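Pulsera Trelwood para dormir mejor: cuatro meses con ella y bastantes dudas

Llevo desde los treinta y tantos durmiendo mal. Me despierto a las cuatro, doy vueltas, me levanto a las siete con la cabeza espesa y a media tarde no sirvo para nada. He pasado por la valeriana, la melatonina, una almohada cervical carísima y un curso de respiración que dejé en la segunda clase. Lo digo para que se entienda que no llegué a la Trelwood con prejuicios. Llegué con ganas de que funcionara, que es una forma peor de llegar.

La pulsera cuesta 247 euros. Mide pulso, movimiento y temperatura de la piel, y con eso calcula cada mañana una puntuación de «reserva de energía». La caja promete «recuperar la vitalidad perdida» y remite en letra pequeña a un aviso según el cual el producto no diagnostica ni trata nada. Entre una frase y otra hay una contradicción que el fabricante resuelve con un cuerpo de letra más pequeño.

La puesta en marcha

Hay que crear cuenta, aceptar tres documentos y contestar un cuestionario sobre hábitos. El cuestionario pregunta cuántos cafés tomo pero no si tomo medicación, si tengo anemia o si he pasado una infección hace poco. Cualquier médico de cabecera pregunta eso antes que lo del café. La correa es cómoda, el cierre magnético no se abre por la noche y la batería aguanta seis días, uno menos de lo anunciado. Hasta aquí, un aparato correcto.

Las primeras semanas no dan resultados. La aplicación dice que está «aprendiendo» y enseña una barra que avanza despacio. A los quince días apareció mi primera puntuación: 61 sobre cien. ¿Sesenta y uno respecto a qué? Busqué en la ayuda y encontré que se compara con «usuarios de perfil similar». Escribí para preguntar cómo se define el perfil y me contestaron, con mucha amabilidad, que era información interna.

Lo que mide y lo que dice que mide

El pulso en reposo me parece fiable. Lo comparé varias mañanas con el tensiómetro Yokoyama que tenemos en casa y las cifras coincidían o se iban por dos o tres pulsaciones. Con el sueño la cosa cambia. Una noche de junio estuve leyendo en la cama, quieto, hasta las dos y cuarto. Según la pulsera dormía profundamente desde las doce y media. Otra noche me anotó cuarenta minutos de sueño mientras veía una película en el sofá, y la película era buena.

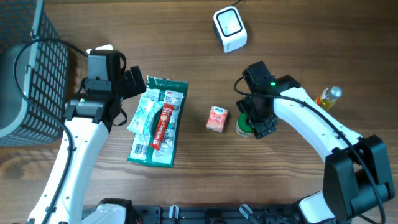

Un fallo así puede tener cualquiera, y estimar el sueño desde la muñeca es difícil. Lo que me molesta es que la puntuación de energía se apoya justo en esos datos y se presenta sin ningún margen. Un 58 y un 63 salen en colores distintos, ámbar y verde, y el mensaje que los acompaña también cambia. Con ámbar me recomienda «priorizar el descanso». Con verde me anima a «aprovechar el impulso». Hubo mañanas en verde en las que apenas podía con las escaleras.

Durante 4 meses apunté en una libreta, antes de mirar el móvil, cómo me encontraba del uno al diez. Lo de hacerlo antes es importante, porque las primeras semanas lo hacía después y me descubrí sintiéndome más cansado cuando la pulsera decía que lo estaba. Al comparar las dos listas vi poca relación. Sé que una libreta no es un ensayo clínico. Tampoco lo es el folleto.

El folleto, precisamente

Trelwood cita un estudio con 852 participantes «que notaron mejoría». Lo pedí. Me mandaron un resumen de dos páginas firmado por Gradbridge, la consultora que les lleva la investigación. Es una encuesta de satisfacción hecha a clientes, sin grupo de comparación, y se contestaba a cambio de un descuento en la suscripción. No figura cuántos dejaron de usar la pulsera antes de que les llegara la encuesta, dato que a mí me habría interesado bastante.

Se lo enseñé a Mathias Rüegg, fisioterapeuta, que trata a personas con cansancio de larga duración. Le preocupaba menos el precio que los mensajes en verde. Para quien empeora después de un esfuerzo, me dijo, un aviso que empuja a hacer más puede salir caro, y algunos pacientes tardan días en reponerse. Él prefiere un diario en papel y revisarlo juntos en consulta. También me dijo que fuera a hacerme una analítica. Fui. Tenía el hierro bajo, y de eso la pulsera no puede enterarse.

La suscripción y la competencia

Sin el plan de pago solo se ve el dato del día. El historial, que es lo único útil, se cobra aparte. Exportarlo se puede, en un archivo con columnas sin nombre que Sorin Kneževič, compañero de trabajo y dueño de la misma pulsera, tardó una tarde en descifrar. Él está contento con ella, por cierto. La usa para correr, mira las pulsaciones y no hace caso de lo demás.

También probé tres semanas la Cunmont, que me prestaron. Es más fea, la correa me irritaba la muñeca y la pantalla se lee mal al sol. A cambio no puntúa la energía: da horas, pulso y una gráfica, y deja el historial abierto. Si lo que se busca es llevar a la consulta un registro ordenado, me quedaría con esa – o con la libreta, que cuesta dos euros. Quien quiera un modelo con pantalla en color va a tener que acercarse a los 300, y no he visto nada que lo justifique.

A favor: cómoda, pulso en reposo razonable, cierre que no se suelta.

En contra: puntuación opaca, sueño mal estimado, historial de pago, publicidad que insinúa lo que el aviso legal niega.

Nota: dos estrellas de cinco. La tengo puesta a la venta con la caja y el cargador.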